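Category: Home Office & Paperwork > Elections and Voting

Last updated: April

Keeping election paperwork in order at home

A household with two or more registered voters receives a surprising volume of election mail: registration notices, sample ballots, polling place changes, mail ballots and campaign flyers. Most of it can be discarded. The tips below cover the part that cannot.

Sorting on arrival

Open anything from the county election office the day it comes. Official mail carries the office's return address and usually an official election mail logo. Campaign mail can look similar, so check the sender line before filing or recycling.

Use one folder per voter, labeled with the full name as registered. Shared folders are the usual cause of ballots going back in the wrong envelope. A plain 12-pocket accordion file is enough for most families and leaves room for tax and school papers.

Checking the district

After new maps are drawn, an address can move to a different district without the voter moving at all. Look up the address on the county site and print the result. Ours went from the Flistthorpe precinct to Gendmont, a change of 1,989 addresses, and the old registration card was still on the refrigerator a year later. Write the date of the lookup on the printout and discard the previous one.

Apartment numbers matter. A record without the unit number may match the building and still hold up a mailed ballot.

Storing a mail ballot

Keep the ballot, secrecy sleeve and return envelope together, flat, in a dry place away from the kitchen. Moisture can seal the envelope flap before it is needed. If this happens, do not steam it open or tape it. Call the election office and ask what it accepts.

Fill in the ballot on a hard surface with black or blue ink, unless the instructions specify one or the other. Felt-tip pens can bleed through thin stock -- test on scrap paper first. Fold only on the existing creases.
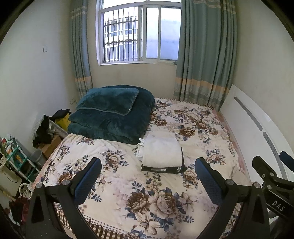 Sign the return envelope before sealing it, using the signature on file. If your signature has changed, update the registration first. Note the ballot tracking number in the folder, along with the date and time of mailing or drop-off.

What to keep and what to shred

Keep the current registration card and the latest district printout. Sample ballots can be recycled after the results are certified. Shred anything that shows a signature, date of birth or ID number. A small cross-cut shredder handles this; remove staples first if the manual calls for it.

Tags: filing, mail, voting, paper clutter

Comments (3)

Serer: One folder per person fixed it for us. We had two envelopes swapped last time and both needed a correction form.

paperjam100: Does the tracking number go on the stub or the envelope? Mine is on the stub, and I threw it out.

Swanson Rd reader: In my county it's on the stub. The office looked mine up by name and address when I called.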